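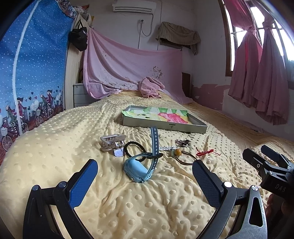 The Bravo Dot Blanket is the one we get the most mail about, and after selling it for three winters we think we know why. It's a plain, cheerful, useful thing, and it ends up doing a lot more than keeping somebody's feet warm in December. People fold laundry on it, babies nap on it, and in our house (and in plenty of yours, going by the letters) it's where everybody empties their pockets. Keys, a hair tie, a claw clip, a bracelet, a kid's light blue watch, all of it gets dropped on the pale yellow dots at the end of the day, and the little tray on the bed is supposed to catch it but you know how that goes! The good part is that small things show up nicely against a color that soft. A dark hair tie on a dark quilt is gone until spring.

About the fabric

Bravo is made from minky, the plushy stuff with the raised round dots that children can't keep their fingers off. We buy ours from Grelletti, a mill we've worked with since our very first order, and we've stayed with them through one price increase and a very long wait for the butter yellow. The dots are pressed in deep enough that they stay put through the wash. My own blanket has been through the machine more times than I'd care to admit, and the dots still stand up, though the corner the dog likes has gone a bit flat.

It drapes well, too. Some dotted blankets are stiff enough to stand in a corner by themselves, and this one falls into soft folds and stays where you put it, so you can throw it over a made bed and it looks fine without any fussing.

Sizes and colors

Crib, twin and full. The full weighs 3 pounds and covers the top of the mattress with a modest drop on each side. If you like a blanket that reaches nearly to the floor, please don't order this one for that, you'll be disappointed and we'll feel bad. Colors are pale yellow, oatmeal and a gray-blue we call Doltidthorpe, after the village where my grandmother kept her shop. Yellow sells out first every year.

Washing

Cool water, gentle cycle, a small amount of ordinary detergent. Skip the fabric softener, which makes the pile clump. Tumble on low or hang it over a door. Don't iron it, please, the dots will melt and there is no bringing them back. Take off rings and bracelets with rough edges before you wrestle it onto the bed, and check the folds for hairpins before it goes in the machine. I have washed more than one.

Ordering

We sew in batches of 225 and ship from the Sisik workroom, usually within 2 working days. If the color you want is showing as gone, leave your email on the waiting list and we'll write when the next batch is cut. Returns are fine for 16 days as long as it hasn't been washed. Gift wrap is brown paper and cotton string, no charge, just say so in the notes box.

Shared 16 times

3 comments

mapleporch
Bought the twin in yellow for my daughter's room and now my husband wants one for the couch. Softer than I expected and it didn't shed in the dryer at all.

quiltingbythelake
Does the gray-blue lean green? My walls are sage and I'm nervous. I'd love a swatch if you ever offer them.

t_hollow
Lovely blanket but I do wish the full was wider. My fault for skimming, it says so right on the page. Keeping it anyway, the cat has decided.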